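# Let visitors hold the gripper

I went to the open day at Iltance in June expecting the usual thing: a rope, a machine behind the rope, and a person with a headset telling us how fast it was. There was some of that in the front hall. The Verbruggen arm stacked crates for 56 minutes without a stop, and people filmed it, and most of them walked off before it was done. I was one of them.

The part worth the drive was in a back room, where the staff were collecting data for a packing project called Vulum. They don't program the motions. A person picks things up with a hand-held gripper, over and over, and the recordings are used to train the robot. The target for the month was 1680 recordings. They had 699.

The work is slow and dull to look at. You bring the jaws down over a pile of household odds and ends, choose one thing, close on it, lift it, and put it in a box. A flat disc is harder than you'd guess. Soft things fold up and slip. Small cards lie flat and give you nothing to hold.

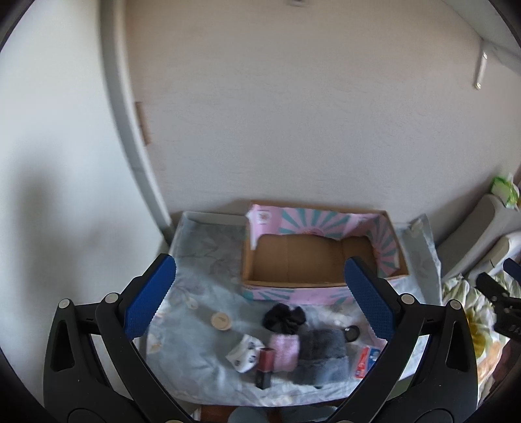

I was allowed four tries and got two items into the box. My wrist was sore by the end, and I had a new respect for anyone who does this for a whole shift. I also understood more about what these machines can and can't do than I had from any talk I've sat through.

So my complaint is with how the day was planned. The back room wasn't on the printed map. I found it while looking for the restroom. The front hall had the banners and the coffee, and what it showed was a finished motion in a fixed spot with crates that were all the same size. That's fine engineering, but it tells a visitor very little about why a robot still can't tidy a bedroom.

I've heard the argument that the public wants to see speed. Maybe so. But the line in the back room kept growing once word got out, and people stayed — kids especially.

Ciruswood is holding its own open day later this year. If they're still working on the schedule, I'd ask them to put a gripper on a table near the front door and leave the crates for the afternoon.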